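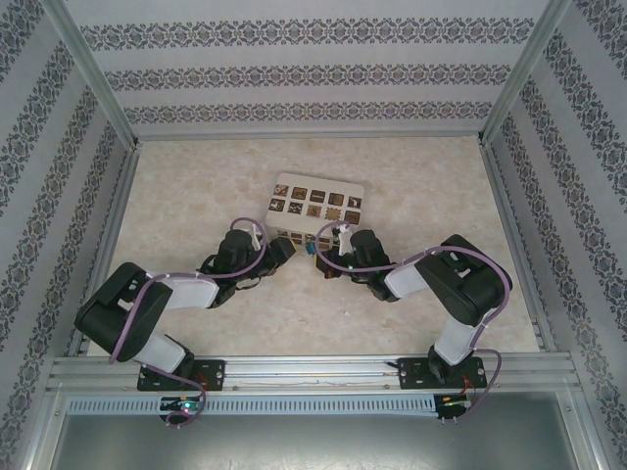
Chapter 10
When the Grip Lets Go

Print this page | E-mail this page

I learned about grip faults the loud way. My first month at Iden, I told an arm to close on a box, saw the fingers stop, and called that a hold. Then I hit lift. Fault 231, and a dent in the floor I still get teased over.

Stopped fingers only tell you they met something - maybe a flat side, maybe a loose bit of metal. Driss Naciri made me write that on my glove.
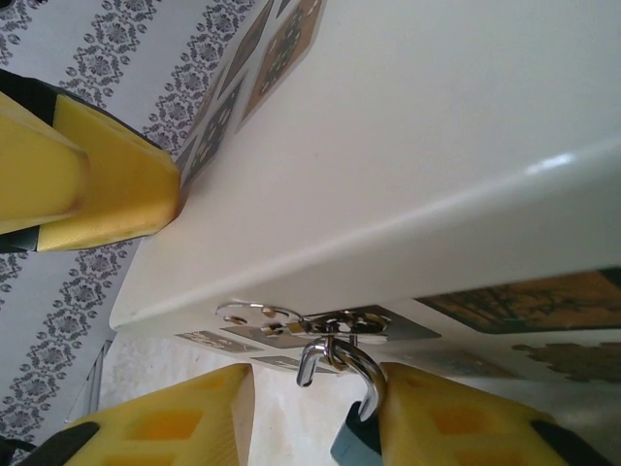 Figure 10.2 Gripper fingers close to a hanging metal hook.

So before we touch any code, we'll go over what a snag does to a motor, and why you keep your hands out for 30 seconds after a stop.

Shares: 30 | Comments: 2

Dirk Postma: We get 231 on our Puma too, mostly on lift.

gripe_and_grip: Is the Grirkwood lab sheet still part of this chapter?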